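3.2 Play materials

Items came from two Oltari play-kitchen sets and were laid out on a white tabletop before each child entered. The colander and the plate went at the far side, with the ketchup bottle on the plate (Figure 2).

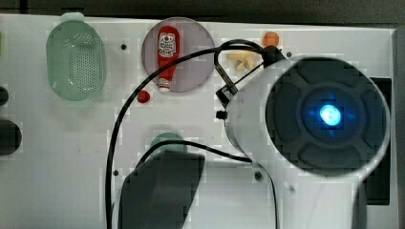
Figure 2. Colander, plate and ketchup bottle on the white surface.

Small foods were placed near the plate, within reach of a seated child. Cookware was kept to the left so that food and containers could be coded separately. Gyamfi coded all 267 play episodes, and Lamptey recoded every tenth one. Moving a food into any open container was scored as "filling," whatever the child said.
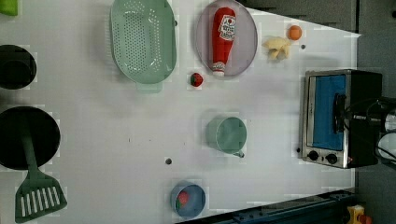 Figure 3. Table layout with measuring cup, bowl and black cookware.

Episodes shorter than 10 seconds were dropped.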